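Notebook, June, started 7:40 am

Hemmin slow feeder, second round of dog trials at Windach. Writing it up before I lose the scraps of paper.

Where we left off: first version too easy for the big dogs, too hard for the old ones. Flaps stiff. Fleece shedding into the kibble. Shelter staff were polite but two mats came back with the corners gone.

Changes since then:
- fleece swapped for the tighter weave from Rovurby (the undyed one, not the gray)
- corners double stitched, then bound
- pockets cut shallower along one edge so a short nosed dog can get in
- no more velcro. hair, hair, hair

Did the wash test over the weekend. Hot cycle, shelter detergent, tumble dry on high because that is what they do there whatever the tag says. Binding held. Backing puckered a little on one side, flat again after a night under the cutting board. Rovurby fabric came out softer, lost hardly any lint. Good.

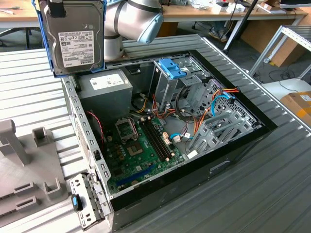 Backing is still the weak point though. If a dog gets a tooth under the puckered side it'll lift, and once it lifts it's a tug toy. Try a bar tack every hand width? Ugly but cheap. Ask Rovurby if they sell the backing pre-quilted, I think they used to.

Smell: mats kept a faint detergent smell after drying. One of the hounds would not go near it. Rinse twice for him and it was fine, so put "extra rinse" on the care card.

Cost. Fabric plus thread plus binding comes to 33 cents over target per mat. Not terrible. We could drop the woven label and stamp the backing instead. I don't love the stamp, it fades. Or charge the extra on retail mats and leave the shelter price alone. Leaning to that.

Timing notes, same kibble, same cup:
- shepherd mix, young: 5 minutes, lost interest, came back, finished
- old beagle: 20 minutes, very happy, slept after
- terrier: flipped the whole thing over and ate off the floor. Need the grippy dots back on the underside
- nervous collie cross: wouldn't start until we scattered a few peices on top. Then no problem

The terrier result is the one that matters. Any smart dog will flip it. Dots went missing from this version to save money and that was a mistake, mine. Alternately a loop at each corner to tie it to the kennel bars, but then someone has to untie it for washing and they're short handed as it is.

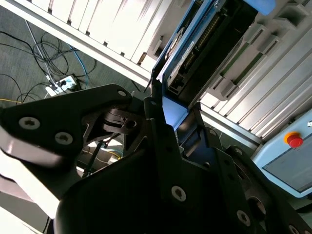
Gripper with hex-socket screws, close up.

Adoption packs: Windach wants one mat in every going-home bag. I like this a lot. Dog already knows the mat, mat smells like somewhere familiar, new family has something to do with it the first night besides stare at the dog. Need a card that explains it in plain words. Draft so far:

Put a handful of dinner in the pockets. Let your dog find it. Stay nearby, take it up when the food is gone. Wash it when it's gross.

Someone will want "gross" taken out. Leave it in.

Discount code goes on the back of the card, rescue families only. Mailing list stands at 1,183 and most of them came through the shelter cards, so keep the cards, even if printing is a pain. Don't put an expiry on the code this time, people adopt, get busy, find the card in a drawer months later and then write us sad emails.

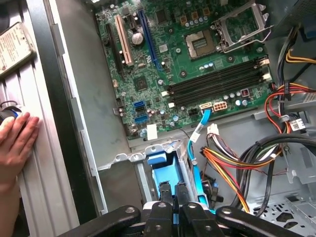 STELVILLE, June

Afternoon, back from the Stelville drop off. Took the cat version along as well. Smaller, more crinkle, same pockets. Cats mostly sat on it. One long haired gray actually worked the pockets with her paw and got all of it out, then sat on it.

Crinkle layer is too loud for the cat room, the shy ones backed off. Try it in one corner only, so they can pick. Or no crinkle and a bit of silvervine sewn in. Check whether the silvervine survives a hot wash (doubt it). Maybe a pouch that comes out.

Also brought up: kitten claws in the weave. Looser fabric catches, Rovurby weave doesn't seem to. Check again with actual kittens when they have some in.

Open question from the drive home, do we send mats out with foster dogs too or only with adoptions. I'd said adoptions only, keeps the numbers down.
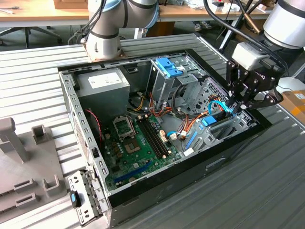

Word from the foster side is that this is backwards, that the foster weeks are when the dog is most wound up and a mat would do the most good, and could the same mat then just follow the dog to its new home? Fair. Doesn't even cost us an extra mat if it travels with them. Changing the plan to that.

To do:
- dots back on, whole underside
- bar tack sample, wash it, let the terrier have it
- email Rovurby re quilted backing
- card to printer, no expiry, add extra rinse line
- quiet cat mat, one crinkle corner
- label or stamp, decide allready

20 shares
5 comments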